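Consumer Claims and Evidence
Week 6 handout: Reading a label without being taken in

Please read before Friday's tutorial. Bring one empty container from home with the label still on it. Food, shampoo, cleaner, whatever you have.

Last week we looked at how advertising makes claims. This week we look at the label, where the claims are shorter and the print is smaller, and where most of us do our thinking in the few seconds before something goes in the trolley. The textbook treats labels as information for the buyer. I'd ask you to hold off agreeing with that until the end of the session.

1. What the front is for

The front of a label is selling space. Some words on it may be regulated, depending on the product and where you live, but many of the ones you notice first are not. "Fresh", "gentle", "pure" and "advanced" usually commit the maker to very little. When you meet a word like this, ask what would have to happen for it to be false. If you can't think of anything, put it aside.

Take a made-up-sounding but common sort of line: "up to twice the shine". Twice the shine of what? Measured how? "Up to" would cover a result of no improvement at all. I have marked a lot of essays that quote lines like this as though they were findings.

2. Colour and shape

Colour does a good deal of work before anybody reads a word. Yellow gets used for lemon, for sunshine, for caution and for cheap, sometimes in the same aisle. The colour tells you what the maker hopes you'll assume. It doesn't tell you what is inside.
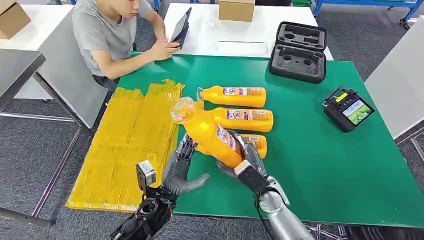

Vol. 2, No. 6

Clear caps and bright bodies are worth some thought too. A see-through part can suggest that nothing is being hidden, even when it shows you none of the contents. There is a fair amount of writing on how package colour changes what people say about taste or strength. Some of it is decent. Much of it comes from small groups of students tested once, in a lab, with nothing of their own to spend.

3. The Flimum survey

You will see this one quoted, so let's deal with it. Flimum, a packaging consultancy, asked 3483 shoppers whether they "usually read labels before buying". Most said yes. The report was paid for by Kulusent, a label printer, and it concluded that labels matter more than ever.

Problems to talk through:

Who was asked? People who had already signed up to a shopping panel.
What does "usually" mean? It was left to each person to decide.
Did anyone watch them shop? Only 628 were followed into a store, and those results sit in an appendix with no summary.
Who gains from the answer?

None of this proves the finding is wrong. It does mean we haven't been given much reason to believe it.

4. Sizes and serves

Compare the Ogbonna and Zosudska dish liquids in your reader. Ogbonna's label gives washes per bottle and Zosudska's gives millilitres, 2000 for the large refill. You can't compare the two without knowing how much liquid Ogbonna counts as a wash, and the label doesn't say. Perhaps that's an oversight — I have my doubts. Look for the unit price on the shelf tag and do your own sums where there isn't one.

5. For Friday

Write down every claim on your container, front and back. Next to each, put one of these: can be checked, can't be checked, or means nothing. Half a page is plenty. Don't look up the company's website first, as you'll only find the same claims at greater length.

Reading for next week: chapter on endorsements, skipping the case study, which was written by the agency that ran the campaign.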